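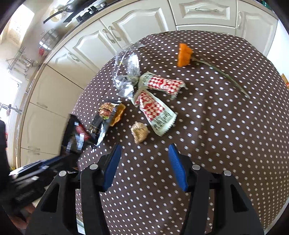
列表：Laltent 家务自动化讨论
主题：Re: 收拾桌子这种活，机器到底能不能干
发件人：Mio Miyazaki
抄送：Javiera Ibarra

Leopold、各位：

回复晚了几天，上周一直在改评分表。原信我分段引用，逐条回。

> Leopold Rüegg 写道：
> 我在 Edach 这边管两条分拣线，机械臂抓纸盒抓了好几年，停机主要是因为传感器脏了，很少是抓不住。
> 所以每次看到你们讨论收桌子，我都有点不明白难在哪里。桌子比传送带稳定多了，东西也不动，
> 又没有节拍要求，慢慢抓就是了。

传送带上的纸盒，尺寸有图纸，面是平的，重量也有数。吃完零食的桌子上没有一样东西有图纸。空的包装袋每次揉成的样子都不一样，同一个牌子的两个袋子，一个被压平了，一个团成一团，对视觉来说差不多是两种物体。

透明塑料袋尤其麻烦。它自己没什么颜色，底下是什么就透出什么。桌布如果是素色的还好，如果是深底白圆点，袋子的边缘和圆点混在一起，深度也经常是空的。我们在棕底白点的桌布上试过，模型有时候把袋子看成几块不相连的东西，夹爪往中间一伸，夹到的是桌布。夹到桌布再往上提，整张桌面的东西都跟着走。这种失败在你的产线上不会有。

不过你说的节拍确实是个区别。家里没有节拍，慢一点住户也能忍，我们现在就是靠慢换成功率。

> 另外我想问成功率。论文和视频里都是一遍过，我不太信。你们自己测的数是多少？
> 失败算不算在里面？人中途扶一把算不算？

我们这一轮一共测了 113 次整桌清理，从机器开始动到它自己停下来算一次。中间没有人碰过、该扔的都进了垃圾袋、不该扔的都还在的，28 次。失败都算在里面，人扶一把算失败，急停也算失败。

训练用的演示是 3,724 段，全部是手持夹爪在真实厨房里录的，录的人拿着夹爪自己收桌子，夹爪上带相机。这个数比上一轮多了不少，但是分布很偏，硬包装多，软包装少，碗碟几乎没有，因为最早写任务说明的时候没有把碗碟列进去。这是我的责任，下一轮补。

失败的分类，Sayaka Nomura 还在复核，我先说大概的顺序，最后以她的表为准：

最多的是夹空。两指夹爪合上的时候，轻的袋子会被指尖的前缘推走，推一次走一点，推到桌边就掉下去了。掉到地上的东西我们目前没有让机器去捡，所以一掉就是失败。

其次是夹住了但是放不掉。薄膜粘在指套上，张开了它还挂着，机器以为已经放了，带着它去夹下一个。有一次一个糖果那么大的小包装跟着走了三个来回。

再次是误扔。

最后才是停得太早，桌上还有东西，它认为做完了。多半是剩下的那样东西半悬在桌沿外面，从它的角度看得不全。

> 误扔这个词我在你们以前的邮件里看到过，没看懂。垃圾就是垃圾，桌上不要的东西都扔掉，
> 还需要判断吗？

需要，而且我现在认为这是比抓取更慢的一块。举个日常的例子，桌上有几个零食包装袋、一团揉皱的东西、一枝花。包装袋先要知道是不是空的，没开封的不能扔，开了封还剩半包的，有的人家要留，有的人家不留。那团揉皱的，如果是纸，扔；如果是擦碗的海绵干了，就应该回水池边。远看这两样颜色可以一模一样，粗糙的表面也像，我自己看照片都分不出来，得上手捏。夹爪上没有触觉，它也捏不出来。

花就更不用说了。一枝花横着放在桌上，可能刚从花瓶里拿出来准备换水，也可能是准备扔的。人会问一句，或者看一眼花瓣蔫没蔫。我们现在的规则是植物一律不动，挪都不挪。这样安全，但桌子就没有收完，按严格的标准又要扣分。Javiera 主张把“不动并且报告”算作合格，我原来反对，现在同意了。新的评分表里，机器说出“有一样东西我不确定”并且留在原处，不扣分。

顺带说一下，改了这一条以后，之前的 28 次没有重算，还是旧标准。新旧两套数不要放在一张表里比较，请各位引用的时候注明。

> 夹爪的问题。为什么不用吸盘？薄膜包装我们这边全是吸的，效率很高。

吸盘试过。你们那边的薄膜包装里面有货，是鼓的、撑开的，吸得住。空袋子是皱的，漏气，吸起来一个角，其余的垂着，晃两下就掉。还有吸盘会把碎渣一起吸进去，薯片渣进了管路，清理比收桌子还费时间。再就是噪音，晚上在居民楼里开真空泵不现实。

两指夹爪的好处是录演示方便，人拿在手里，手上怎么动数据里就怎么动，不用再换算。指尖软一点，稍微往里收，对付小包装够用。缺点前面说过，指尖前缘会把轻的东西推走。Brabec 的人建议先压后夹，就是让指尖先轻轻压住袋子，再合拢。人手其实也是这么干的。我们录了一批带下压动作的演示，还没有训完，结果出来我再发。

桌布的问题也和这个有关。压得重了桌布会起皱，起皱以后旁边的东西会倒。玻璃杯旁边我们暂时不允许下压。

> 最后一个问题比较直接：如果我母亲家里现在要装一台，专门管饭后收桌子，能装吗？
> 她八十多了，弯腰不方便，我是认真问的。

不能。我也认真回答。

按现在的水平，它一次完整做对的机会不到三分之一，剩下的时候需要有人去补。你母亲弯腰不方便，而它失败的主要方式恰好是把东西推到地上，等于给她增加弯腰的次数。灶台离桌子近的厨房还有另外的问题，锅柄伸在外面，手臂转身的范围里如果有带长柄的锅，我们是不允许开机的。多数老房子的厨房，桌子和灶台、橱柜之间没有多少余地，圆桌还要绕着走，底盘到不了对面。

如果只说其中一部分，有几样我觉得是可以指望的。桌上只有硬的、立着的东西，比如杯子、罐头、纸盒，从桌上拿到旁边的台面上，这个已经比较稳。分开放好的、鼓着的包装，也可以。混在一起的、压扁的、透明的、半截悬空的，还不行。水池里的碗我们没有做，不评论。

Toshiko Aoki 上个月在 Stilunham 的住户那里做过一轮走访，问的是最想让机器代劳的活。收桌子排得并不靠前，排在前面的是拿高处柜子里的东西，还有擦灶台。擦灶台要搬开炉架，我估计比收桌子更难。高处取物要看柜门。带拱形装饰板、小拉手的老式柜门，拉手有横的有竖的，还有弯的，开门这一步就够做一个单独的课题了。她的整理稿还没定，等她自己发，我这里不多转述。

接下来的安排：

一、软包装的演示继续补，录的时候不要事先把桌子摆整齐，怎么吃完的就怎么录。上一批里有人把袋子一个个摊平摆开再录，收得很漂亮，但是没有用，那批已经标出来了，训练时不取。

二、桌布请至少换 2 种，一种素色，一种带花纹。没有桌布的光桌面也录一些。

三、靠窗的厨房白天录的时候，窗户那一侧经常过曝，不用特意拉窗帘。住户家里本来就是这样，机器得适应。但是请在记录里写上是上午还是下午。

四、夹爪带着相机移动太快会糊，靠近物体之前放慢。糊掉的片段不用删，照样上传，由我们这边统一处理。

五、半满的包装请单独记一栏。目前近三成片段里这一栏是空着的，不知道是没有半满的包装，还是录的人忘了填。

Leopold，你提到产线上有一套检测“夹住没有”的办法，看的是电机电流。我对这个很感兴趣。我们现在只靠图像判断，薄膜粘在指套上的那种情况图像经常看不见。电流对这么轻的东西可能不灵敏，但至少夹到桌布的时候应该能看出来，桌布一拉就有阻力。如果方便，请把阈值怎么定的写几句发到列表上，或者直接发给我和 Sayaka。

周日晚上我会把新的评分表放到共享目录，旧表保留，文件名里加了“旧”。有意见请直接回这个主题，不要另开新的，上次分成了三个主题，后来谁也找不到结论在哪一封里。

Mio Miyazaki

--
退订或修改接收方式，请登录 Laltent 列表设置页面。
存档按主题排列，附件保留在原邮件中。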